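Guiar la mano de la máquina

En el taller de Prerko, en Stondport, los robots aprenden a manejar objetos blandos mientras una persona los dirige

Junio de 2020

Lo primero que se aprende con el mando en la mano es a ir despacio. Yavuz Coşkun me lo repite tres veces antes de dejarme probar, y las tres veces le digo que sí con la cabeza, y después muevo la muñeca demasiado rápido y la pinza baja de golpe hacia la mesa. Él detiene el brazo, lo sube otra vez y me pide que respire.

Coşkun dirige las demostraciones en Prerko, una empresa pequeña que prepara robots para tareas de mesa: doblar, ordenar, pasar una cosa de un sitio a otro. Una parte del trabajo se hace con programación clásica. La otra parte, que es la que he venido a ver, consiste en que una persona haga la tarea a través del robot, muchas veces, mientras el sistema guarda los movimientos y las imágenes. El programa que la empresa llama Lindari intenta después repetir lo aprendido sin que nadie sostenga el mando.

La semana anterior a mi visita el equipo había guardado 241 demostraciones. De ellas se aprovecharon 70. Le pregunto a Coşkun si esto no es desalentador y me mira con sorpresa.

«Es una buena semana», dice. «En enero tuvimos una en la que se salvaron 14.»

Las demás se descartan por motivos que a un visitante le parecen muy pequeños. El operador dudó demasiado tiempo en el aire. La pinza cerró bien, pero el brazo tapaba la vista de la cámara. O la tarea salió perfecta por un camino tan extraño que sería mala idea enseñarlo. Un robot que aprende de personas aprende también sus rodeos, y por eso cada grabación se revisa antes de entrar en la colección.

Con objetos rígidos, me explica, el trabajo avanza bastante rápido. Los que se doblan son otra historia, porque cambian de forma en el momento en que se tocan. Si un brazo sujeta por abajo y el otro llega por arriba, el segundo encuentra siempre un poco distinto lo que esperaba encontrar. Una persona corrige esto con los dedos, sin pensar. Con las pinzas hay que corregirlo con los ojos, y al principio los ojos llegan tarde.

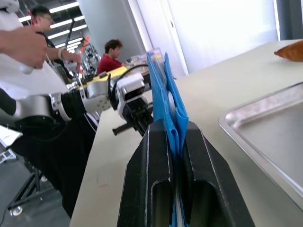
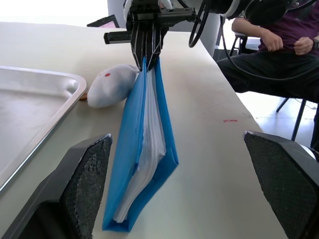 Dos momentos del trabajo con dos pinzas y objetos azules, junto a la bandeja de acero inoxidable.

Con la mano o con el mando

Existen en el taller dos escuelas. Una prefiere tomar el brazo directamente, aflojar los motores y llevarlo con las propias manos por el recorrido. Es la manera más intuitiva y la que entiende cualquier persona en un minuto. La otra prefiere el mando, que traduce el gesto del operador a la pinza desde una cierta distancia.

Coşkun empezó en la primera y hoy defiende la segunda. Cuando alguien agarra el brazo, argumenta, siente el peso y la resistencia del metal, y toma decisiones con una información que el robot no va a tener. Además sus manos aparecen en las imágenes. Con el mando, el operador trabaja en condiciones más parecidas a las de la máquina – mira, mueve, espera, vuelve a mirar – y lo que enseña es más fácil de imitar.

Sin embargo, reconoce que el mando cansa. Los turnos duran poco y entre uno y otro conviene levantarse. Para una tarea con dos brazos se necesita, además, una coordinación que se adquiere lentamente. Hay operadores que cuentan en voz baja. Otros hablan con el brazo izquierdo como si fuera un alumno distraído.

El vocabulario del taller también merece atención. Un intento que se abandona se llama «un suspiro». Una demostración limpia es «una redonda», y cuando sale una, el operador lo dice en voz alta para que quede anotado. Yo hice una sola redonda en toda la tarde, y sospecho que Coşkun fue generoso.

Lo que queda por enseñar

El siguiente paso de Lindari es que el robot sepa pedir ayuda. Si en medio de una tarea pierde la seguridad, debería detenerse y avisar, y una persona tomaría el mando solo durante ese tramo. La corrección se guardaría como una demostración más, corta y muy valiosa, porque enseña precisamente lo que faltaba.

Todavía no funciona bien. En las pruebas de primavera el sistema pedía auxilio con demasiada frecuencia, y después de un ajuste dejó de pedirlo casi por completo, lo cual a Coşkun le preocupó más. Ahora buscan un punto intermedio, y lo buscan a mano, probando un valor por la mañana y otro por la tarde.

Antes de irme me deja intentarlo una última vez. Acerco la pinza, espero, cierro. El brazo levanta el objeto unos centímetros y lo vuelve a dejar en la mesa, algo torcido. «Suspiro», dice Coşkun, y lo apunta.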